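로봇 교육 키트의 학습 효과 검토 보고서
작성: Triin Sakalauskas
제출일: 2018-03-08

1. 주제 선정 이유
Borberg 키트 안내서에는 초보자도 13시간이면 로봇 제어의 기초를 익힌다고 적혀 있다. 무엇을 기초로 보는지는 어디에도 없어서 그 말을 그대로 믿기 어려웠다.
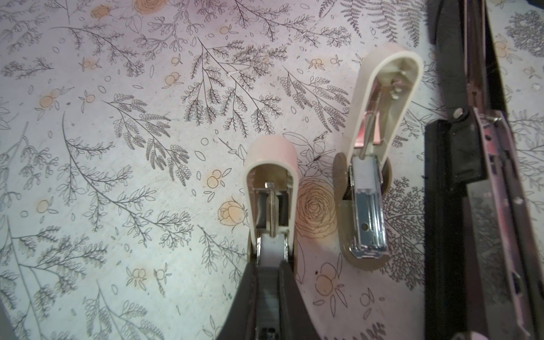 비교 대상은 Stelen과 Luik의 교재로 정했다. 두 교재 모두 수료자 만족도를 내세우지만 중도 포기자는 집계에서 빠져 있다. 만족한 사람만 남았으니 점수가 높을 수밖에 없다.

2. 자료 수집
수강 후기 586건을 모았고 그중 내용이 있는 200건만 읽었다. "재미있었다"는 말은 많은데 배운 것을 구체적으로 쓴 글은 드물었다.

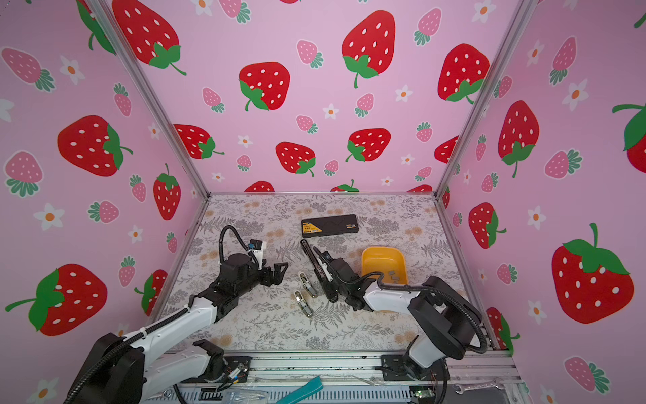
후기를 쓴 시점도 제각각이라 단순 비교는 무리였다. 8월에 몰린 글은 방학 특강의 영향으로 보이지만 확인하지는 못했다.

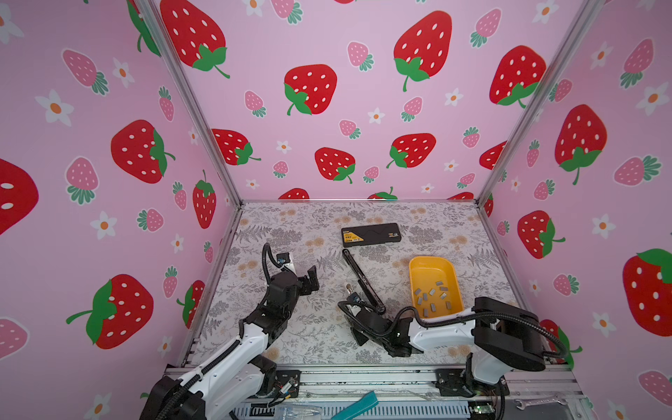 3. 검토 결과
Cuka 강좌만 과제 채점 기준을 공개하고 있었다. 그나마도 예제 코드를 그대로 제출하면 통과되는 항목이 여럿이다. 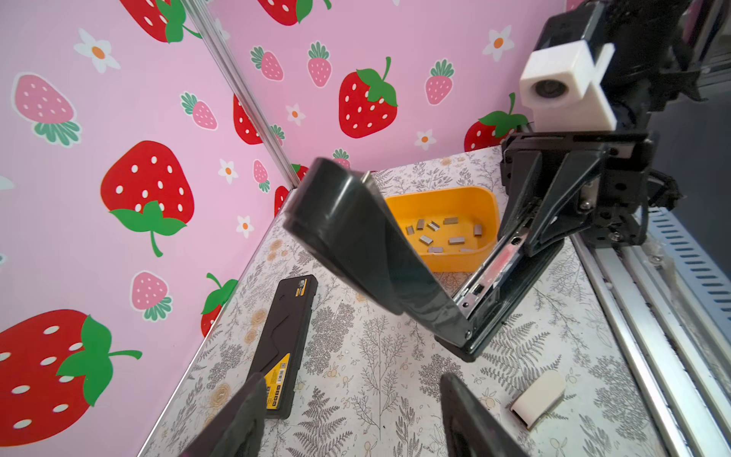

수료증이 실력을 보여 준다는 주장은 이 자료로는 뒷받침되지 않는다. 다만 후기만 읽고 수업을 직접 듣지 않았으므로 교재의 질 자체는 판단을 보류한다. 사전·사후 시험 점수를 세 업체에 요청했으나 제출일까지 답을 받지 못했다.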